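Search reviews
Enter keyword or product
Go

Clomdale slow feed hay net, large
12/12/23 — Todor Leka

We put the large Clomdale net into use in April and it has been in a working yard since then. It is a knotless net with a small square mesh, sold for horses and ponies on restricted hay, and it holds a full conventional bale once the flakes are pulled apart.

Filling is the weak point. The drawcord runs through the outer row of mesh with no ring to keep the mouth open, so one person has to hold the net against a wall and feed the flakes in by hand. The older Flaltlow net, which we still use for the sheep, has a stiffened hoop and takes half the time. Once full, the Clomdale hangs well and keeps its shape as it empties.

Intake slowed as expected. A cob that cleared loose hay by midnight still had a little left at the morning feed. Coarse, stemmy hay pulls through badly and two of the ponies gave up on it. Softer meadow hay gave no trouble. Haylage is possible, but the mesh needs rinsing afterwards or it stiffens.

Wear so far comes to 2 broken strands, both near the base where the net rubs on the ring. I repaired them with baler twine and neither has run. The drawcord has frayed and I would replace it with something thicker from new. Shod horses should not have this net at ground level — a shoe will catch in it.

Capacity is harder to judge. The label says up to 103 litres, and a tightly made bale needs a good deal of shaking out before it will go in. Stamov, who supplied ours, also list a medium size for single feeds.

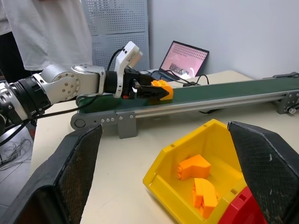
Yellow plastic bin with two orange blocks inside.

Irena Bielecka used a second net on her own yard with three native ponies and reports the same trouble with the cord, but no broken strands. Hers is tied to a fence rail and not to a ring.

Suitable for good doers on soft hay. For quick filling, buy the Flaltlow.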